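Ticket 143: Dryer ends early, items heavily creased
Opened by: Karine Kowalchuk
Assigned to: Riaan Baloyi
Unit: Bellora condenser dryer, Prilusside laundry room
Opened: October 12, 2019

Problem as reported: The Cottons program stops with time left on the display. The drum stops and code 46 shows. Load comes out damp at the seams and creased. Same result on half loads.
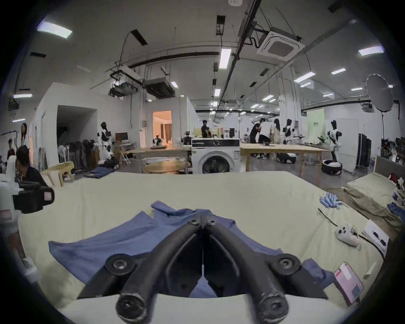 Blue garment on the cream cloth.

Steps taken by user: Lint screen cleaned. Water tank emptied and reseated. Power off at the wall, then on again. Code returned on the next load.

Baloyi: Code 46 on this model is the moisture sensor reading dry too early. Check the two metal strips inside the door opening. Fabric softener leaves a film on them. Wipe with white vinegar, dry with a cloth, run Cottons with a mixed load.
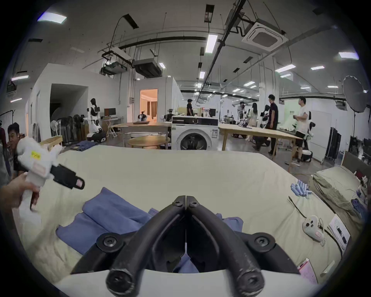
Kowalchuk: Strips wiped. Ran 3 loads. The first two finished normally, the last stopped with the same code. That one was mostly dark cottons, spun at the low setting.

Baloyi: Low spin leaves more water than the sensor table allows for. Use the high setting and retest.
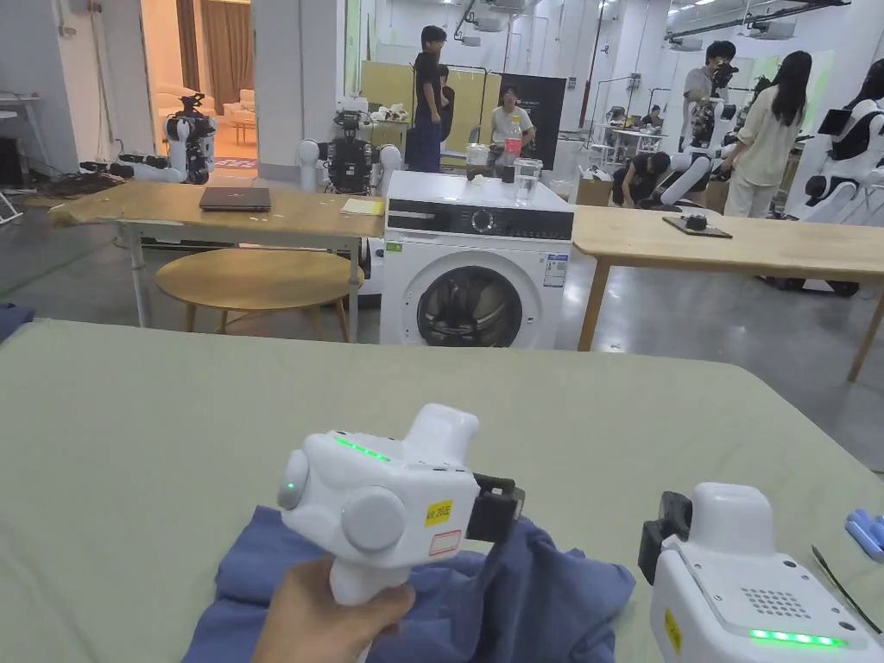

Creasing should be treated as a separate fault from the early stop. The anti-crease phase is off by default and has to be switched on in the options menu. It only helps while the load is in the drum. Anything left crumpled on a tabletop, like the navy cloth, will need pressing whatever the dryer does. Shake items out and fold or hang them when the buzzer sounds.

Kowalchuk: Anti-crease on, high spin. No code on the last 2 loads. Creasing reduced, collars still bad.

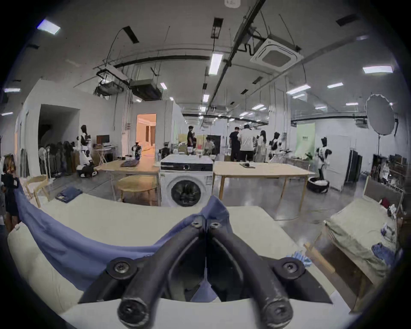 Baloyi: Collars are normal for this drum size. Sensor harness left as is. If 46 comes back, reopen this ticket and quote the serial number from the door rim.

Status: Resolved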